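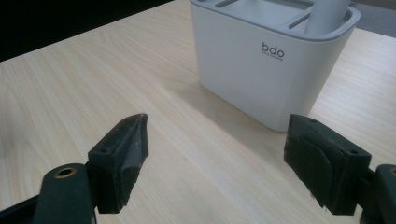 One classmate's comment on our first draft was that a desk organizer is too small a subject for a whole project, and could we please pick something with more to it. We got that remark in week one, and we kept it taped inside the project folder the entire time, because we had so much fun proving there was plenty in it!

Our report is on small storage containers with compartments, the kind that stand on a table or beside a sink and hold pens, brushes, tools, whatever needs to stay upright. We wanted to know what makes people put things back in them. Our class calls the project Skillimov (we drew the name out of a hat and got attached to it), and the work was done in the shared study room at Dewan Hall.

Why we picked it

Everyone in our group has a desk that gets messy in the same way. Pens pile up first, then scissors, then a tape measure, then a cup of something. We had all bought organizers before and given up on them. The white container with the slots seemed like a good one to start from. It has narrow openings as well as recessed compartments, so it already makes a few decisions for you about what goes where. A taller white cylinder fits in one compartment on the right, and that gave us our first real question: does a tall item help people find the container, or does it get in the way of everything next to it?

What we did

We set up the study room table with a basic kit of things to put away: pencils, markers, a ruler, two pairs of scissors, a glue stick, a short screwdriver and a toothbrush (we use old ones for cleaning model parts). 21 students from our hall took part. Each one was asked to work on a small paper model and then leave the table "the way you would at home." We gave no other directions, and we stayed out of the room so people wouldn't tidy up for us.

We ran the activity with three setups:

Setup A: a plain open cup, nothing divided.
Setup B: the container with slots, with the tall piece at the right.
Setup C: the same container with the tall piece taken out.

Afterward we wrote down what had been put back, what was left on the table and what ended up in a strange place. Over the whole project we logged 752 items, and it took two notebooks. Our original goal was 1000, but the room was booked for most of November and we ran out of afternoons.

What we saw

The open cup was the fastest. People dropped everything in with one handful and walked off, and it looked pretty good from across the room! The trouble came when the next person needed the screwdriver and had to dump the whole thing out.

With the slots, people slowed down a little and looked at what they were holding. Pencils and the ruler went back nicely. Scissors were the big problem in every session. The handles don't go into a narrow slot, so they got laid across the top, and then nothing else could go in under them. One pair spent most of an afternoon in the window.

Setup C surprised us. We thought removing the tall piece would free up space, and it did, but the empty compartment filled with eraser bits, a candy wrapper and one sock. With the tall piece in, people seemed to treat that side as taken and used the rest more carefully.

Our own version

For the build part we made a cardboard model with one wide slot for scissors at the back and a sloped floor so short things don't vanish. We cut it from Trandow board left over from the bridge unit, and used Ceteck glue, which needs a lot longer to set than we allowed. Version one came apart in the middle of a demo. Version two is still on the table and still holds scissors. We're very proud of it.

What we would change

More people from outside our hall, for sure. We'd also like to test near a sink, where the mix of items is so different. A rough price check is missing too. We had a budget of 2000 points in the class store and spent most of it on markers, so there was no second container to compare with. The slot widths for version three are sketched on the last page of the second notebook, and anyone in the spring section is welcome to build from them.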